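Labeling in the Umetgate seed and soil store: what changes from 5th January

The labeling rules for the Umetgate store were last revised when most samples spent one season on the shelf and were then discarded. Samples now stay much longer, and the writing on them has not kept up. When Faith Nyaga went through the lower racks before the winter break, she found jars whose lids were legible and whose sides were not, paper envelopes with ink that had spread into the fiber, and a run of soil bags where the collection code could be read only under a lamp held at a low angle. In most cases the paper register still allowed the sample to be identified. In some it did not, and those samples have been withdrawn from the loan list.

The new rules cover the choice of pen, the surface being written on, the content of the label, and the checks made afterward. They apply to all material entering the store and to any older container that is opened for another reason. There is no plan to relabel the whole store at once.

Ink and surface

Marker ink has three working parts: a colorant, a solvent that carries it, and a resin that holds it on the surface once the solvent has gone. Failures on the shelf can come from any of the three. A dye may fade in light while the resin stays in place, leaving a shiny trace with no color. A pigment may keep its color but sit on a resin that does not grip polyethylene, in which case the writing comes off in flakes when the bag is folded. Alcohol-based inks dry quickly on plastic and glass but will lift again if the container is wiped with alcohol, a common step in our own cleaning procedure and the likely cause of the jar problem.

Water-based markers are no longer to be used on any container. They may still be used on shelf cards, which are replaced each year in any case.

For plastic bags and jar sides, use a solvent-based pigment marker from the labeled tray. For paper envelopes and the inner slip, use a soft pencil. Pencil does not fade, does not spread in damp paper, and is unaffected by alcohol. It can be rubbed out, so the inner slip must be written with firm pressure and folded with the writing inward. Ballpoint is not accepted on envelopes.

Several people have asked whether color can be used to separate the seed lots from the soil lots. It can be used as an aid to the eye on the shelf, but the record must not depend on it. Two colors that look distinct when fresh may be hard to tell apart after some years of light, and the register is printed in black only. If the color carries information, the same information must be written in words on the label.

Storing the pens

Markers should lie flat or stand with the cap up when the maker gives no other advice. Standing a single-ended marker on its cap lets ink collect at the tip, and the first stroke on a bag is then a blot. Storing it cap up for a long time can leave the tip short of ink, which is cured by laying it flat overnight. Flat storage avoids both problems and is the rule for the trays. Twin-tip markers should always lie flat.

Caps must be pushed on until they click. A marker that has been left open can sometimes be recovered by capping it and leaving it for a day, but a recovered marker is not to be used for labels. Put it in the box for shelf cards. Dry or doubtful markers are to be taken out of circulation the same day and not returned to the tray for someone else to find.
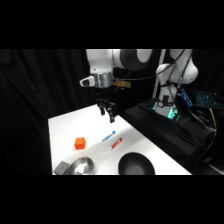
Surface preparation

Most label failures in the survey were failures of preparation. Polyethylene bags leave the factory with a slip agent on the surface so that they separate easily. Soil bags also carry dust from the field. Ink applied over either of these bonds to the contamination and leaves with it.

Wipe the writing area with a dry, lint-free cloth, then with a cloth dampened with alcohol, and allow it to dry fully before writing. Do not blow on it. Write on a hard, flat surface with the bag empty wherever possible. Writing on a full bag produces uneven pressure, and the strokes break over every lump in the contents. If the bag has to be labeled full, write on a Fititz tag and tie it to the neck, and place a second tag inside.

Glass jars are simpler. Clean the side and the lid with alcohol, let them dry, and write on the side. The lid may carry a copy of the code for convenience, but lids get swapped, and a jar with writing on the lid alone will be treated as unlabeled. Once the ink has cured, cover the writing with clear film that extends past it on all sides. From that point the jar can be wiped with alcohol without harm.

Curing takes longer than drying. Ink that is dry to the touch within a minute has not reached its final hardness, and film applied too early can pull it up. Leave all written containers for 4 hours at room temperature before film is applied or before they go into the cold room. Bags that go straight to the cold room will collect condensation, and that moisture gets under ink that has not hardened.

What the label must say

Every container carries the collection code, the lot number, the date of collection, and the collector's initials. The code comes first and is written larger than the rest. Dates are written with the month in letters, so that a sample collected in February reads as February in every office that receives it. The species name is optional on the container and required on the inner slip, where there is room to write it in full.

Use block capitals. Cross the number 7 and put a slash through zero. Do not use the letters I or O in lot numbers. Do not write over an existing label or correct a single character by thickening it. A wrong label is struck through with one line and rewritten beside the old text, or the container is replaced.

The register entry is made from the container and never from memory or from the field notebook. If the notebook and the container disagree, enter both versions and flag the line. Godfrey Sang keeps the list of flagged lines and settles them with the collectors at the end of each intake.

Trial of cloth labels

Some of the larger soil sacks are held in woven bags that will not take a written label at all. For these, a trial of sewn cloth labels started with the last intake. White cotton is washed without softener, pressed, written on with a pigment marker, and heat-set with a dry iron through plain paper. The written label is then stitched along all four edges.

Two points have come out of the trial so far. The weave matters more than the weight. On an open weave, ink follows the threads outward from the stroke and small letters close up, so the smallest letter height has been raised. On a tight weave, the same marker gives a clean edge. The second point concerns creases. Cloth that is not fully flat takes ink on the high parts of the fold and misses the low parts, and the gap appears only when the cloth is pulled straight. Press the cloth before writing, and hold it under light tension with tape at the corners.
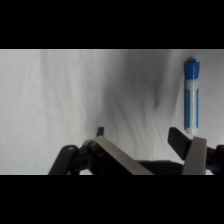
A blue-and-white marker with white cloth behind it.

Softener residue acts on cloth much as slip agent acts on plastic and should be treated as the first suspect when a cloth label fades after washing. New cotton also carries a finish from the mill and needs the same wash before use. Synthetic cloth was tested and dropped, as it will not stand the iron at the heat the ink requires.

The trial covers 200 sacks, divided between the dry bay and the open shed. Those in the shed get direct sun in the afternoon and will show any weakness in the colorant first. Results will be compared with the printed Ultent labels already in use at the Nyanda store, which last well but cannot be made on site.

Checks and withdrawal

At intake, a second person reads each label aloud while the first follows in the register. The reader must not be the person who wrote the label. At the yearly shelf check, any label that cannot be read at arm's length under the normal room lights is rewritten from the register and the line is initialed.

Containers with no readable label and no inner slip go to the quarantine shelf for 2 months. If the collector cannot identify the material in that time, it is used for practice in germination and texture tests and then discarded. It is not returned to the collection under a probable code.

Supplies

Pigment markers, soft pencils, film, and tags are kept in the cabinet by the cold room door. Sign for a full box only; single pens need no entry. Anyone who needs cloth cut to a size other than the standard one should ask Faith Nyaga before the intake, not during it. Questions on codes and flagged lines go to Godfrey Sang. The printed version of the rules is in the front pocket of the register, and the old sheet should be removed from any wall where it is still posted.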